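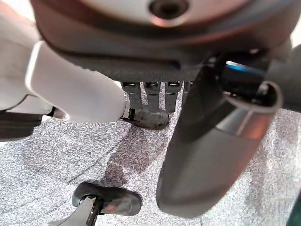 Episode Twenty

Okay, so my job at Wragg is teaching a robot to pick stuff up, and before you get impressed, what that means is I hold the controls and do the same thing over and over while it watches. Reach, close, lift, put down, save. Then I do it again but slightly to the left!

I'd named it Totus by lunch on my first day. Sheila Stockdale (she runs the floor, and she's deleted more of my episodes than I've kept) told me not to name it. I told her the fingers didn't even match, one white, one dark gray, and anything with odd socks deserves a name. She wrote "hesitates before grasp" on my sheet and walked off.

She was right about the hesitating. I do this little pause, like I'm asking permission. I do it with doorknobs too, and with Bradley's hand the one time he offered it.

We needed 25 good ones that night. By episode 20 my wrists were cooked and the gray carpet had started to crawl, so I let go of the controls and Sheila switched it over to run on what it had learned so far.

Totus came down low over the carpet, fingers open. And then it stopped. Just hung there, the tiniest wait, exactly my length of wait.

"Well," Sheila said, "that's you."

She reached for the delete key, and then she didn't press it.

Last updated: 2020-03-24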